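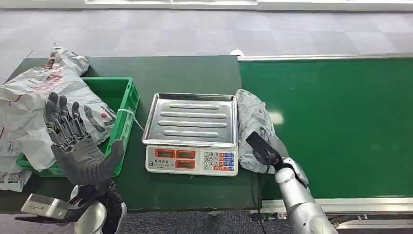 Au poste de pesée : quelques consignes pour les sachets

Depuis septembre, une bonne partie des petits envois de Hosness part en sachets plastique et non plus en cartons. Le poste de pesée a été adapté en conséquence : la balance est posée sur l'établi, au bord du convoyeur, et les sachets attendent dans un bac vert à gauche.

Un sachet se pèse moins facilement qu'un carton. Il se tasse, il glisse, et dès qu'un coin touche le tapis le poids affiché est faux. Il faut le poser à plat au milieu du plateau, replier ce qui dépasse et attendre que l'affichage se stabilise avant de valider. Les nervures du plateau inox retiennent un peu le plastique, mais un sachet mal rempli peut quand même partir sur le côté.

La balance affiche trois valeurs. Pour l'expédition, seul le poids compte. Les touches de couleur à droite du pavé numérique ne servent pas au poste, merci de ne pas y toucher. Si le plateau est vide et que l'affichage n'est pas à zéro, on refait le zéro et on repèse les 2 derniers envois.

Le bac ne doit pas être rempli au-delà du bord. Quand il déborde, les sachets du dessus finissent par tomber de l'établi et les étiquettes se froissent. Un code-barres plié passe mal au lecteur : au dernier relevé, 56 sachets sont revenus de Marnex pour cette seule raison, dont 4 sans adresse lisible. Lissez l'étiquette à la main avant de poser le sachet sur le tapis, étiquette vers le haut.
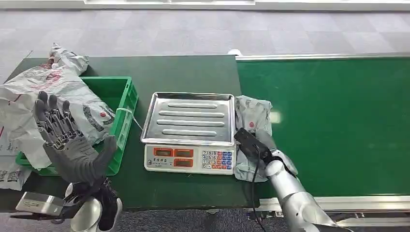

Le poste de pesée, avec le bac de sachets à gauche de la balance et le convoyeur à droite.

Les sachets de plus de 50 cm de long ne passent pas par ce poste. Ils vont directement à la table du fond, avec les cartons destinés à Bestetham.

En fin de service, le plateau s'essuie avec un chiffon sec, sans produit. Le bac est vidé entièrement, y compris les sachets coincés au fond. Les sachets déchirés sont mis de côté pour être réemballés et repesés.

Pour toute question sur la balance ou sur les étiquettes, s'adresser à Grímur Thoroddsen, au bureau des expéditions.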